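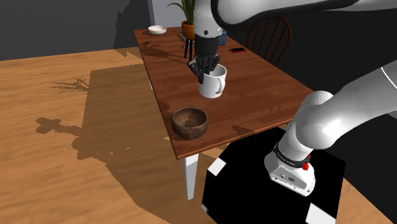 Haruna Tamura has asked whether the recordings should be split by speaker or by town before anyone trains on them, and wrote that a split by line number "will leak, as the same speakers appear from start to finish." The request was accepted. From version 2 onward, the Flirnow Spoken Recipes corpus is divided by speaker only.

## Summary

Flirnow Spoken Recipes is a collection of 1000 transcribed accounts of home cooking, given by speakers in Cludska and Gadness. Each account covers one dish or hot drink, told from memory, without a written recipe at hand. The corpus is intended for research on spoken instructions, regional food vocabulary and the way people express amounts and times when they are talking.

## Contents

| File | Description |
|---|---|
| `transcripts.tsv` | One account per row, with speaker code and town |
| `glossary.tsv` | Local terms for dishes, vessels and measures |
| `splits.tsv` | Training and test assignment, by speaker |
| `CHANGES.md` | Corrections made between releases |

Audio is not distributed. Requests to hear individual recordings may be sent to the Đorđević Archive and are considered case by case.

## Transcription

Transcripts were prepared by Mirsad Trajkovski and checked by Rok Spahić. Hesitations are kept. False starts are marked with a double slash, and words that could not be made out are marked `[unclear]`. Spelling follows the standard form unless the local form is listed in the glossary – in that case the local form is kept.

Amounts are left as spoken. "A coffee cup of flour" is not converted to grams, and users should not assume that cup sizes match between the two towns. Periklis Kontogiannis is preparing a table of household measures, which will be issued separately.

## Known Limitations

- Sweet dishes are heavily represented. Fish dishes are few, and all come from Gadness.
- 19 accounts break off before the dish is finished. They are flagged `partial` and appear only in the training split.
- Speaker ages were not recorded in the first round of interviews.
- Several glossary entries for coffee and tea preparation are disputed between the towns. Both readings are given.

## Privacy

Speakers gave written consent to the release of transcripts. Family names, street names and the names of shops have been replaced with codes. Please report any that remain and do not repeat them in a public issue.

## Maintenance

Corrections are welcome through the issue tracker. Quote the row number and the full line as it now stands. General questions go to Spyros Nedeljković.

Last revised April 27, 2023.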